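Lonuvora repair room gets drawers, loses biscuit tins

LONUVORA - The repair room on the second floor of the Wosimmont building reopens Wednesday with fresh paint, a longer bench and, after years of complaints, somewhere to put the screws.

Until now the room's small hardware lived in biscuit tins, which were labeled by biscuit. Regulars learned that washers were in the shortbread and fuses were in the ginger snaps. Newcomers learned this more slowly, usually with a lamp in pieces in front of them.

Dafis, the neighborhood group that runs the room, paid for the work with a $1,000 grant and $226 from the coffee jar. The grant covered the bench and the paint. The coffee jar covered the storage, so anyone who drank the coffee this year can feel they have suffered for something.

Sorting begins at 5 p.m., and people are asked to bring their own tweezers.
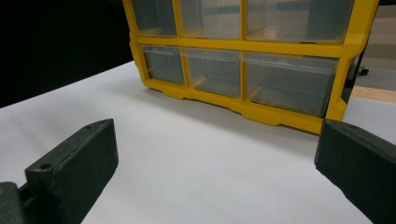
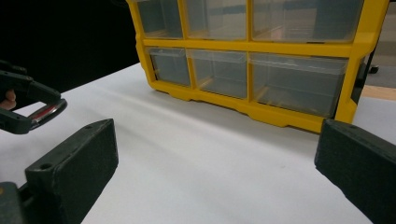
Fondden, the weekly newsletter put out by the group, has been running a reader poll on how the hardware should be divided, and the replies have been heated for a matter involving wing nuts. One camp wants everything arranged by size. The other wants it arranged by what it came off. The yellow organizer with its clear drawers may settle part of the argument, as the drawers differ in width and the widest ones are at the right end, where the size camp would like the big bolts to go. The toaster parts remain under discussion. The tins are free to anyone who wants them, first come, first served, and still smell faintly of ginger.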